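Skip to content
Home Notebook Projects Materials Contact

We use cookies to remember your settings. Accept Decline

Workshop notebook, 06/12/2018
Entry by Lefteris Giannakopoulos

Spent the morning on the pine panel for the Idthorpe job. It has been in the shop since October and I wanted to be done waiting on it. Moisture meter gave 9 percent at both ends and a hair more in the middle, so I'm calling it settled. Shop was at 50 percent humidity when I took the readings.

Checked for wind with the long straightedge. Flat corner to corner as far as I can tell, with a slight cup on the back that a cleat will pull out. The wall side doesn't have to be pretty anyway.

Main question today was finish. The client wants the wood to stay pale. Carkmont sent a quart of their water-based matte and I put it on offcuts next to the Ververidis hard wax oil we used last time. The oil is nicer to put on and much nicer to fix later, but it turns this pine yellow right away, and it will go further in a year. The matte raises the grain on the first coat. Sanded back lightly with 320 and the second coat lay down fine. Stopped at two. A third coat on the offcut started to look like plastic.
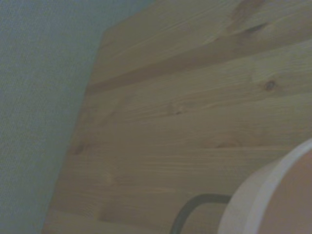 Knots are the other thing. I pressed around each one with a thumbnail and they all seem tight, no movement and no pitch coming up. I would still like to seal them before anything else goes on. Shellac on an offcut knot left a faint shiny ring that showed through the matte, so if we seal, it has to be a small brush and only on the dark part — not wiped over the area like I did on the test piece. Let it sit overnight, then scuff.

Grain runs the long way and should stay horizontal when the panel goes up. I marked the back TOP in pencil. Please don't sand that off.

Cleats: cut 4 from the maple scrap, 21 inches each, beveled on the table saw. Blade was burning a little by the last cut and needs cleaning. Slotted holes on the panel half so the wood can move across its width, round holes on the wall half. I drew the spacing on brown paper and left it rolled up on the shelf over the drill press.

Edges: block plane, then 180, then 220 by hand. I tried the router on scrap and it tore out where it went past a knot, so no router on the real one.

Still to do:
- order more 320, we are down to a few sheets
- email Idudora for the wall fixings, and ask if the heavier screws come in a shorter length
- write the coat times on the can
- ask the client if a pale wax on top is OK or if they want it left alone

Offcuts with the test finishes are on the windowsill, labeled on the back. I want to see them again after a couple of weeks of daylight before we commit. If anybody needs the sill, move them somewhere with the same light.

Back to top
Contact the workshop | Copyright 2018 | All rights reserved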